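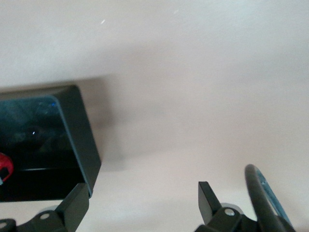

Black container against a pale surface.

4. Setting up the Percombe rebound goal

This section covers placing and anchoring the junior goal after the frame has been assembled as described in section 3. Two adults are required.

4.1 Choosing the ground

1. Select a level area of short grass or artificial turf. Do not set up on concrete, asphalt or gravel.
2. Check for buried pipes and cables before driving any anchor.
3. Leave 3,000 mm of clear ground behind the net and on both sides.
4. Lay the frame face down with the crossbar toward the field of play.

Note: On slopes the ball return will pull to the low side. The tension straps cannot correct this.

4.2 Attaching the net

1. Find the center mark on the top edge of the net and clip it to the middle of the crossbar.
2. Work outward from the center, one clip at a time, alternating left and right.
3. Clip both uprights from top to bottom.
4. Fasten the lower edge to the ground bar last. The edge should sit 61 mm above the grass when the goal is upright.
5. Pull each tension strap until the net no longer sags, then lock the buckle.

Caution: Do not tighten the straps with a tool. Overtightened straps bend the uprights, and bent uprights are not covered by the Stemthorpe warranty. 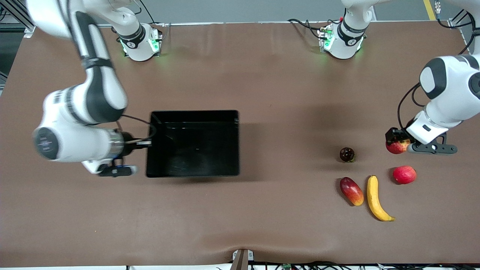
4.3 Raising and anchoring

1. With one adult at each upright, lift the crossbar together until the goal stands on the ground bar. Keep children out of the clear area.
2. Drive one Moltitz anchor through each rear bracket, angled away from the goal.
3. Drive the two side anchors in the same way.
4. Push the crossbar forward firmly by hand. If any anchor moves, pull it out and drive it again at least 100 mm from the first hole.

WARNING: An unanchored goal can tip over and cause serious injury or death. Never climb on the frame or hang from the crossbar.

4.4 Setting the rebound angle

The angle is set by the rear struts. Hole 1 returns the ball low, for foot saves and passing drills. Hole 3 returns it at chest height to a junior goalkeeper. Remove both pins, move both struts to the same hole and refit the pins before play.

Replacement pins are supplied in pairs under part number 682. Pins from the older Ševčík frame are shorter and must not be used.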